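The dialect choir on Grovasgate

She is already talking when she opens the door, and she does not stop until the kettle has boiled twice. For 9 years she has run a singing group above the old chandler's on Grovasgate, and it only sings songs that were once used for getting work done. Rowing songs, milking songs, songs for hauling nets, songs for treading cloth. "If you can't do a job to it, we don't sing it," she says, and then breaks that rule at once by humming me a lullaby. "Well, getting a baby to sleep is a job! Ask any parent!"

The group is called Skukuren, a name taken from the chorus of the first song they learned. She has asked all over the place what the word means and had a different answer each time. A retired skipper told her it was a kind of knot. A woman at a wedding was certain it was a rude word for a lazy cow. "I like it more every time somebody corrects me," she says.

It started with four people and a borrowed tape. The tape had been made in a kitchen, and you can hear a dog and a clock all the way through. The singer was an old man who kept stopping to say he had got it wrong, then starting again with different words. "We learned his mistakes as well. For ages we thought the second verse had a cough in it, and we all did the cough." She laughs so much at this that she has to put her cup down.

What she loves about the songs is how plain they are. They go round and round, the tune hardly moves, and the words are about weather, wages and who has been seen walking home with whom. The beat comes from the work. A hauling song has a gap in it where everyone pulls, and if you sing it sitting down the gap feels like a mistake. So Skukuren sing standing, and for the net songs they bring a rope.

"People are shy about the rope for one evening," she says. "By the second evening you can't get it off them."
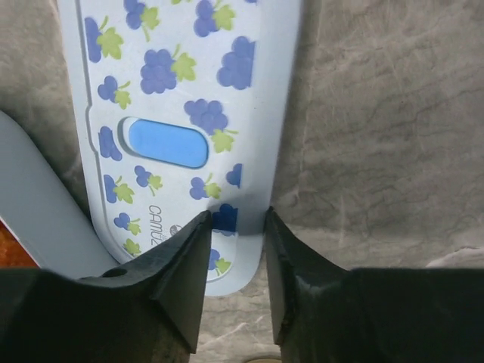

The book came later. She had been writing the songs out by hand and photocopying them at the library, and the copies got paler each winter until the top line of every page had gone. A member who had once set type offered to do it properly. They settled on a small green hardback, printed by Pillai, a two-room press down by the canal, and she still gets excited describing the paper. They ordered 701 copies. The odd one is hers, and it lives in the bread bin, where she says it is safe from visitors.

I ask how she finds songs now that most of the people who worked to them have gone. She has two answers. The first is letters. Someone hears the group at a summer fair, goes home, and remembers half a verse their gran used to sing while wringing sheets. "Half a verse is plenty. I've had one line arrive on the back of a gas bill, and it was gorgeous, and we built a whole evening on it."

The second is the Gradgate bus. She rides it to the end of the line and back, and she talks to people. One passenger gave her a potato-lifting song between two stops and got off before she could ask for the last verse. She took the same bus every week until September, hoping to meet him again, and did in the end. He had forgotten the last verse too, so he made one up on the spot. "And it's the best one! It's in the book. Page six."

Does she mind that it is new? She looks at me as if I have asked whether she minds rain on a garden. "They were all made up by somebody who had their hands full," she says.

The group meets at seven, and you don't need to read music or have a nice voice. She would very much like some more low voices, and anyone who knows a song for shearing, even a bad one. Wear shoes you can stamp in.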